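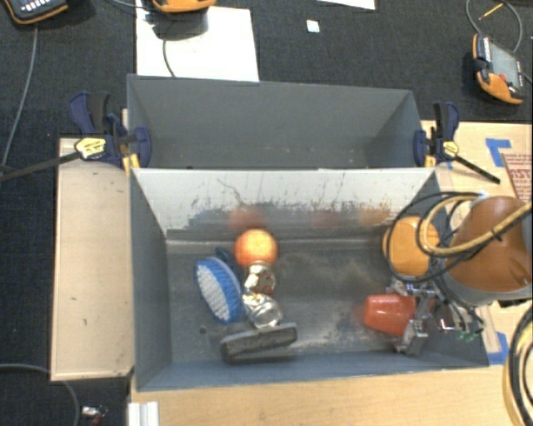 Odds and ends in one of my grey bins, red cup and scrubbing brush included.

Home Kitchen Tidying Cleaning Contact

How I sort a bin of bits and bobs

I used to let odds and ends pile up until I couldn't face them. My sister-in-law Upendo Muriithi got me into doing one bin at a time, and I've stuck with it (mostly!).

Start with food. Fruit goes straight back to the bowl, and if it's gone soft underneath, into the compost.

Next, cups and anything else you drink from. I give plastic ones a soak in warm soapy water — 90 seconds is plenty — then stand them upside down on the rack.

Brushes come after that. Bristles hold on to all sorts, so rinse them under the tap, give a good shake and leave them to dry on their side. Don't put them away damp, they'll pong.

Shiny metal bits I wipe with a dry cloth, one at a time, and they live in the Sterden drawer tray. Board rubbers go back to the desk.

Last of all, wipe out the bin itself. Scuffs and scratches on the inside won't budge and I've stopped trying. I did have a go with a paste in February and only made my arm ache.

Then fetch the next bin, or put the kettle on.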